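Section 7 of the Mokodance hand-held gripper set-up guide, Toswood edition. Revised 2024-06-26 by Macarena Acuña after the January faults. Replaces the two-page sheet that used to be taped inside the case lids.

## 7. Tracking dropouts, jaw faults and cable hazards

Read this before you blame the software. The old sheet told operators to restart the app whenever the pose trace jumped, and for most of January that's what we did. Restarting clears the warning. I have yet to see it clear the fault.

The log from that month holds 3,469 takes. Of those, 977 were thrown out for pose jumps, and Olga Retamal went back through 200 of the rejects by hand. The supplier's note says the jumps come from "operator speed." Olga found plenty of slow, careful takes in the pile, so treat that explanation with caution. What she did find, over and over, was a marker cube that had shifted on its mount, or a headset that had slipped after calibration.

### 7.1 Before power-up

1. Put the gripper on a table with the jaws open. Leave the backpack switched off.
2. Hold the housing in one hand and try to twist the marker cube with the other. Use two fingers. If it moves at all, tag the gripper and take it out of service.
3. Look at the printed faces of the cube. A scratch through the black border is enough to spoil detection. Don't touch it up with a pen. Hipólito Urrutia tried that on two cubes and both got worse.
4. Squeeze the trigger and let go, 20 times. The jaws should come back to the same open position each time. A jaw that stops short on the last few squeezes counts as a fail, even if the first ones were fine.
5. Wipe the lens window with a dry cloth.

> **Caution:** Keep fingers and sleeves out of the jaw slot. There's no motor in this model, but the return spring is strong enough to pinch, and Delia Henríquez has the blood blister to show for it.

### 7.2 Headset and backpack

1. Put the backpack on first and fasten both straps.
2. Put the headset on and tighten the band until it stays put when you look at your feet.
3. Look down, look up, then bend at the waist. If the bracket sags, tighten the hinge screw a quarter turn and try again.
4. Calibrate only after step 3. The manual from Cutura puts calibration first. We followed it for weeks and got the slipped-headset takes described above.
5. Have a second person check the cable between backpack and gripper. It should reach your full arm length with a little slack. A loop hanging below the knee is too much.

Note: the green light on the backpack means that it has power. The supplier says it also means "tracking ready." We have recorded complete garbage under a green light, so check the trace on the monitor every time.

### 7.3 Floor cables

Hortensia Palma tripped over a charging lead while wearing a full rig. She was fine. The connector wasn't, and it took a chunk of the backpack socket with it.

1. Run power leads along the wall wherever they'll reach.
2. Where a lead has to cross open floor, tape it flat for its full length. Tape at the two ends only is what we had when Hortensia fell.
3. Move power strips out of the walking path before anyone puts on a headset. Looking down through the bracket, you lose part of the floor.
4. Disconnect charging leads before the operator walks off. Say "clear" out loud and wait for an answer.
5. If you feel a cable pull, stop and stand still. Don't tug back.

> **Caution:** Never step backward in a rig. Turn, look, then walk.

### 7.4 Several operators in one room

The Zúñiga planning sheet claims that any number of rigs can share a room with no loss of tracking. I don't believe it, and it doesn't say how anyone tested it. Until somebody shows us numbers, work like this:

1. Agree on a station for each operator before powering up. Sofa, cabinet, low table and so on.
2. Keep an arm's length plus one gripper between stations.
3. Start the rigs one at a time. Wait for a steady trace on each before starting the next.
4. Watch for another operator's marker cube close to your lens. If your trace jumps at that moment, write down both gripper numbers.
5. When someone is bending or crouching, don't pass behind them. They can't see you, and the backpack sticks out farther than they think.

Gripper-level views with several rigs working, cables on the floor:
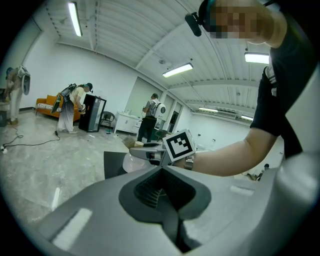
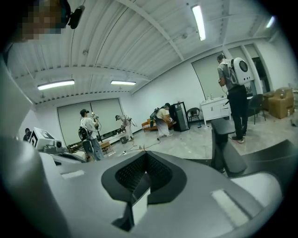
### 7.5 When a fault happens mid-take

1. Stop moving and say "fault."
2. Leave the app running. A restart wipes the buffer, and the buffer is the only record of what the tracker thought it saw.
3. Save the take, even if it looks useless. Add F to the end of the name.
4. Repeat the twist test from 7.1 and the bend test from 7.2, in that order.
5. If both pass, swap the gripper and keep the same backpack. If the fault comes back, swap the backpack too.
6. Write down what you changed. "Fixed it" isn't an entry.

A rig that faults twice in one session stays off until Macarena or Olga has looked at it. Cold restarts, new batteries and "it seems okay now" don't reset the count.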